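Wuvmont Shared Workshop
Equipment Review Group
Minutes of the July meeting

Present: Kwabena Aryee (chair), Nanami Yagi (minutes), members of the equipment group, two members from the print room
Apologies: received from the electronics bench
Meeting opened at 6:30 p.m. in the upstairs room.

1. Minutes of the last meeting

Accepted with one correction. Under item 3, "Plundus starter kit" should read "Plundus bench kit." The starter kit has no arm and was never under review.

2. Matters arising

The key for the parts cabinet has been copied. The old compressor has been sold and picked up.

The vendor has answered our letter about the missing cable clips. Replacements were sent and are in the kit box.

3. Plundus bench kit: trial report

Kwabena reported on the trial. The kit is on loan from Ansah and consists of one tabletop arm, a gripper, a small camera that mounts at the wrist, a controller, and a year of the Testen software. The question before the group is whether to buy it, extend the loan, or send it back.

Setup took one evening. The printed guide covers the arm well but skips the wrist camera, and the group had to use the online help for that part. The mounting screws supplied for the camera were too long. Shorter ones from our own stock fit.

The arm was tried on sorting and moving light parts. The log shows 1,207 pick attempts over the trial, of which 812 finished without anyone stepping in. Most of the misses were on thin flat pieces. Nanami noted that the log counts a pick as failed if the operator pauses it for any reason, so a few of those are people stopping to answer a question. No one had kept a separate tally.

A member from the print room asked if the arm could unload print beds. Kwabena said it had not been tried and the reach would be tight.

Noise was not a problem. The arm was run during a Saturday class in the next room and there were no complaints.

4. Testen software

Nanami went through the software. The basic screens are easy to learn. Saving and naming a routine is clumsy, and two routines were overwritten during the trial. Ansah says a warning message will be added but gave no date.

The software needs an account for each user. The group did not like this for drop-in members. Kwabena will ask if a shared workshop login is allowed.

There was a long discussion about whether camera pictures are kept on the controller or sent out. The guide says they stay on the controller unless the upload box is checked. Agreed that the box stays unchecked while the kit is on loan.

5. Work surface and position checks

The Testen position check uses crossed lines laid on the work surface. The operator moves the wrist camera over a crossing, saves the position, sends the arm away, and calls it back. Members have been using blue painter's tape for the lines. 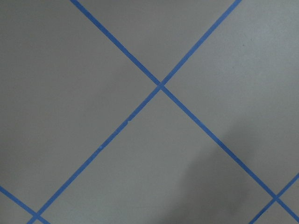
Wrist camera view of the blue tape grid on the gray work surface.

Nanami said the tape has a small nick or lifted spot on one line, and asked that worn strips be replaced before the next round of checks. Kwabena also pointed out the soft shadow across the lower right of the view, where the blue looks duller. He would like the checks repeated with the lamp in a different place before anyone draws conclusions about the camera.

Ansah sells a printed mat for the same purpose. It was felt that tape is good enough for now. The mat can be looked at again if the kit is bought.

6. Cost and support

The quote from Ansah was passed around. It covers the kit and the first year of software. The price of later years is not stated. Members were not willing to vote without it.

Support during the trial was fair. Of 4 emails sent, all were answered, the slowest being the one about the camera screws.

7. Decision

Moved by Nanami that the loan be extended by 2 months on the present terms and the purchase vote be put off until then. Seconded from the floor. Carried, one against.

8. Actions

Kwabena: ask Ansah for the loan extension, the later software price, and an answer on the shared login.
Nanami: replace worn tape, repeat the position checks with the lamp moved, and back up the saved routines.
Print room: measure the distance from the bench edge to the nearest print bed.

9. Other business

The label printer is out of tape again. More has been ordered.

Meeting closed at 8:05 p.m. The next meeting will be in the same room at the usual time.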